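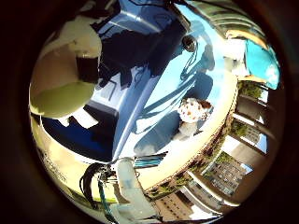
Blue paint has been hard to keep on the shelf in Sutcliffe since July. Leonie Henare, who runs the paint counter at Indel, sold 809 cans of exterior color last summer, and light blue outsold every other shade. Ten years ago the town was mostly cream and brown. Pale colors show every shadow that falls across them. In full sun a light blue surface can wash out nearly to white in places, while the shaded parts turn a dark blue-gray. Henare tells customers to look at a test patch at noon and again at 5 p.m. before they buy.

The cost puts some people off. A small house takes about 54 hours of work, most of it scraping and sanding, and a local crew charges $2000 for the front and one side. Henare did her own place on Skullevent Road for $1235, including ladder rental.
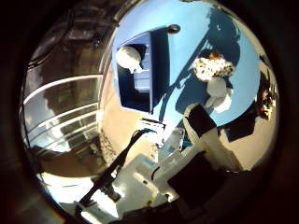
Trim is where most owners get stuck. White is the usual choice in Sutcliffe, and black has come in with the newer houses. Henare prefers to stay in the same family of color – a dark navy rectangle set into sky blue, with a lighter blue on the inner side, holds together well and hides dirt around an opening. She mixes the navy herself and keeps the formula on a card under the register.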